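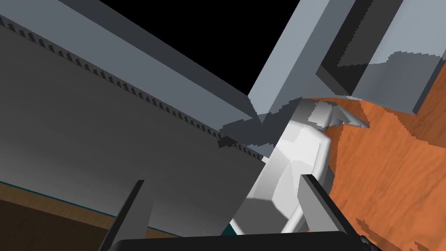
Page 40

Section 11. Rehearsing a pick before your shift

The Delten cell now does the lifting and placing at the packing bench. Bench staff choose the grip, check it on the simulated view and release the job. The wrist view on the bench screen shows both gripper fingers with the white part between them.

1. Sign in at the bench screen and open Rehearse.
2. Select the part from the Lova list. If it is missing, ask the shift lead to add it. Do not pick a similar part.
3. Switch to the wrist view. Confirm that one finger is on each side of the part.
4. Look for anything close to the part, such as the arm link or the large gray slab. If a finger path crosses either one, change the approach angle by 5 degrees and check again.
5. Run the pick 20 times. The screen keeps the count.
6. Press Release to send the job to the cell.

Note: Jagged edges on shapes and shadows come from the low display setting. They have no effect on the grip.

Note: Parts with a spout or narrow tip should be held by the body. Set the grip point under Part > Hold.

CAUTION: A rehearsed pick does not replace the guard check. Close the gate and test the stop button before the first live run.

Changes to bench duties

Hand packing continues for orders marked Wako. For all other orders, the bench operator clears stops, refills trays and logs rejected parts. The operator who released a job stays signed in until handover. See Section 12 for the handover log.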